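Last revised 2018-05-21. Maintained by Sanne Dewulf. Covers Clalero 3 and later.

# Clalero Interior Renderer: Frequently Asked Questions

## Installation and licensing

**Which file formats does Clalero read?**

OBJ, FBX, and the native CLR format. Materials in OBJ files are read from the matching MTL file, which must be in the same folder. FBX files saved as ASCII are rejected with error 493. Save them again as binary and repeat the import.

**Can I use one license on two machines?**

Yes, but not at the same time. The license is released when the program closes. If it closes abnormally, the license stays locked for eight hours. Fatima Swanepoel in licensing can release it sooner if you send the machine ID shown under Help > System.

**Does Clalero need a dedicated graphics card?**

The preview does. Final renders run on the processor and will complete on a machine without one, although you will have to place cameras using the wireframe view.

**What is the difference between Eva and Stan?**

Eva is the preview engine. It draws one bounce of light and approximates the rest with a fixed ambient value. Stan is the final engine. It traces light until the contribution of a path falls below the cutoff in Render > Limits. Scenes lit mainly by reflected light will look flatter in Eva than in Stan, and the difference is greatest in rooms with dark walls.

## Materials and color

**Why do dark fabrics lose their detail?**

Dark upholstery returns very little light, so small changes in surface direction produce small changes in brightness. At the default exposure these changes fall into the bottom few display levels and seams and folds merge. Raise the exposure first. If the rest of the room becomes too bright, leave exposure alone and increase Sheen on the fabric material to a value between 0.1 and 0.3. Do not raise the base color to compensate, or the fabric will no longer match the supplier's sample.
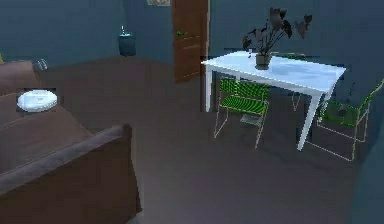

*Brown upholstery against a slate-teal wall.*

**My wall color does not match the paint chip. What is wrong?**

In most cases the value was entered in the wrong color space. Paint suppliers usually publish sRGB values. Clalero expects linear values unless the sRGB box next to the color field is checked. An sRGB value entered as linear renders too light and slightly washed out.

If the box is checked and the color is still off, look at the light temperature. A lamp set well below daylight will pull a blue or gray wall toward green.

**Why does my glass render as solid gray?**

The object has no thickness. Glass must be modeled as a closed volume with both an inner and an outer surface. A single sheet can be used for windows if Thin Surface is turned on.

**Can a material give off light?**

Yes. Set Emission above zero on any material. In Eva, an emissive face appears bright but does not light the objects around it. In Stan it does. To make a face look bright in both engines without affecting the room, turn off Cast Light under the Emission setting.

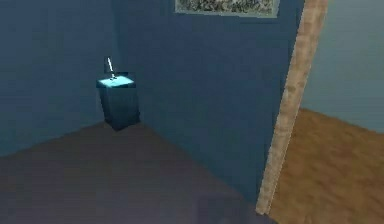 Emission is applied per material and not per object. If two faces share a material, both will glow. Duplicate the material, assign the copy to the face you want, and change the copy. Renaming is optional, but the material list becomes hard to read after a few copies.

**Are Rolovov material packs supported?**

Packs released after February are supported. Older packs use a different naming rule for the roughness map, and Clalero loads them with roughness set to 0.5 throughout. Ruan Msimang has written a conversion script, which is in the Tools folder of the installation. Run it once on the pack folder before importing.

## Object placement

**An object sits above the floor or sinks into it. How do I correct this?**

Clalero places objects by their pivot point. If the pivot was left at the center of the object when it was exported, half of the object will be below the surface. If the pivot lies outside the object, a gap results. Select the object and choose Edit > Pivot > To Base, then Edit > Drop.

Drop moves the object straight down until it meets the first surface. It does not test for balance. A tall object will remain upright on a support much smaller than its base.

**Why does Drop ignore my rug?**

Surfaces thinner than 2 mm are skipped. Lower the limit in Preferences > Placement, or mark the rug as Solid.

**How do I change flooring partway across a room?**

Draw a zone line from wall to wall with the Zone tool, then assign a floor material to each side. The line must touch a wall or a column at both ends. A line that stops short is displayed in red and has no effect. Where the change falls at a column, snap the line to the center of the column so that the joint is hidden on both sides.

**Patterned fabric stretches across a seat cushion. Can this be fixed?**

Set Mapping to Box instead of Planar. Planar mapping projects the pattern from one direction only, so it smears down the sides. Stripes may fail to meet at the edges under Box mapping. Adjust Offset until they line up, starting with the front edge.

**Why do thin wire legs disappear or look broken in the preview?**

Eva draws one sample per pixel. Any part narrower than a pixel will be missed at some angles. Turn on Preview > Smooth Edges or judge the part in a Stan render. 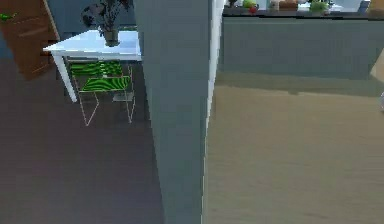
## Rendering and output

**How many samples should I use?**

The default is 2000 per pixel, which suits most furnished rooms. Rooms lit through a single small window may need more. Test a small region with Render > Region before committing to the full size.

**Why are there bright specks in the final render?**

They come from light paths that reach a small, intense source by way of a shiny surface. Set Clamp to 8 and render again. Lower values remove more specks but dull real highlights, especially on chrome and glossy tabletops.

**Can I resume a render that was stopped?**

Yes, if Save Progress was on. Open the scene and choose Render > Resume. Any change to geometry, materials, or camera position clears the saved progress. Changes to exposure do not.

**Where do I report a fault?**

Send the scene file and the log to Danjuma Sani for rendering problems or to Kagiso Motaung for import and placement. State the version number and which engine was in use. Reports without a log are returned.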